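Recovering a Wakitton arm after a wrist fault (code 331)

Follow this procedure when the arm halts with its wrist tilted and the controller shows code 331. Do not press Resume. In March, a unit was resumed in this state and struck a dryer door.

Step 1. Press the emergency stop and attach your tag. If the arm halted at the dryer, secure the door before reaching past the rim.
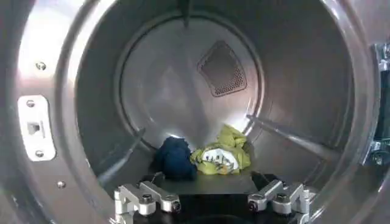 Wrist view at the dryer. Garments remain in the drum.

Step 2. Open the wrist view on the Hika console. A level wrist shows shelving upright. If shelves and wall lean, treat the joint reading as false, whatever the console reports.

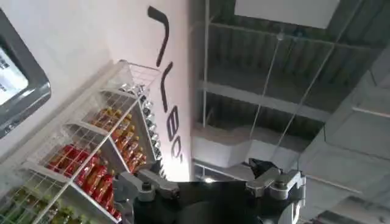 Amna Sandhu

Step 3. Support the forearm by hand, then release the wrist brake. A second person must stay at the stop button.

Step 4. Check the view again before moving the base. Fingers close to stocked shelves must be backed away at the lowest speed.
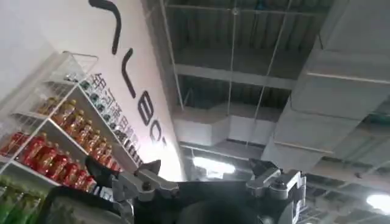
Left finger overlapping the red-labelled bottles in the wrist view.

Step 5. Re-home the wrist and record the fault on Form 484. If code 331 returns, leave the arm tagged out and notify Miklós Hegedűs.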